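**Gripper comparison: pad texture, markers and camera placement**
19 February 2019. Notes by Selina Trummer, with measurements from Tín Phí.

The Skuveo hand-held gripper has been in use on the ground floor since the second pad revision arrived. The purpose of the current round is to decide which finger geometry goes forward to the Huta arm in March, and whether the tool-mounted camera can stay where it is. Two finger sets are under comparison: the straight set carried over from the first build, and the V set with textured black pads. Both close on the same linkage and use the same housing, so the change takes a few minutes.

Wakana Okabe wrote the grasp list. It contains 30 objects, mostly light and deformable: paper cups, foam blocks, folded cloth, thin-walled bottles. Rigid objects were kept to a minimum. Both finger sets handled them without trouble in the first round and there was little left to learn.
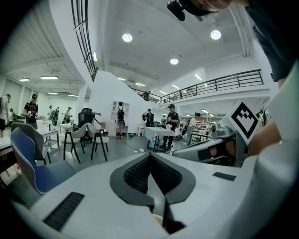
Pad wear is logged by cycle count. The current V pads have been through 2,042 closures. Tín inspects the texture under a magnifier at every 500 and replaces the pad when the pattern has flattened over more than a third of the contact area. The first pair was replaced at 1,000. The second pair is past that figure and still within limits, with most of the wear near the finger root. The adhesive is a separate matter: one pad lifted at a corner in warm conditions and was rebonded with a thinner film. Anyone who sees a lifted corner should stop and log it, even if the grasp succeeded.

On paper cups the V set is clearly better. The straight fingers make contact along a narrow line and dent the wall before the cup is secure. The V pads spread the load, and the cup can be held with a lower closing force. The drawback shows up on flat items. Folded cloth slides toward the bottom of the V and bunches there, and the operator has to approach at a steeper angle to pick up a single layer. Ayman Metwally has proposed a shallower V. Drawings exist, parts do not.

Camera results are mixed. An upward view gives the tracker plenty of fixed structure to work with, but ceiling lamps in direct view push the exposure down and the dark fingers lose detail. Locking the exposure fixed the fingers and cost us the square marker in two sessions, where the white border bloomed into the pattern. The present compromise is automatic exposure with an upper limit, metered on the lower half of the image. Marker detection has been stable with this setting. People walking through the background had no measurable effect on tracking.

Remaining work before the decision:

1. Repeat the cloth grasps with the V set at three approach angles. Jitendra Upadhyay has the angle guide.
2. Repeat the paper cup grasps at the two lowest closing forces, with the exposure limit on. Record finger opening at first contact and at lift – the earlier logs have only the second value. 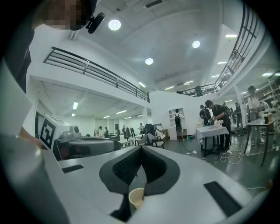

3. Run the Flekura controller against the stock one on the same grasp list. The Flekura unit reports finger position at a higher rate, but its timestamps drift against the camera clock and need correcting before any comparison.
4. Recheck the camera-to-finger calibration after each finger change. Offsets larger than one millimeter go in the log with the name of the operator.

Huỳnh has quoted for a second batch of pads in the same texture and for a coarser version. The order is on hold until the cloth results are in. Logs go in the shared folder under the finger set name, one file per session, and Tín will merge them at the start of March.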